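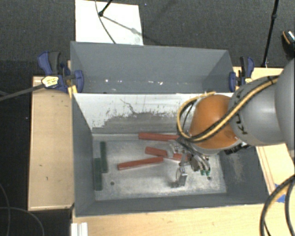

4.2 Do shared bins change how households sort?

Figure 3. Deep metal bin with straight grey sides.

The claim that larger shared bins lead people to sort more carefully rests mostly on one report, by Oddsson, and we are not convinced by it. The report followed 44 households in Hullirby through a single May and compared them with their own recollection of the year before. Recollection is a poor baseline. People asked about rubbish tend to remember themselves kindly.

Our survey in Holia reached 300 households, of whom 50 kept a written diary. The diaries and the questionnaire answers often disagreed, and always in the direction one would fear — more glass and card was said to be sorted than was ever written down. Stougaard and Ketilsson found much the same at Flullside, although they drew a more cheerful conclusion.

Bin shape may still matter. A deep bin with straight sides, such as the type in Figure 3, hides what lies at the bottom, and neighbours cannot easily judge one another's habits. Whether that makes anyone careless is a separate question, and our data do not settle it.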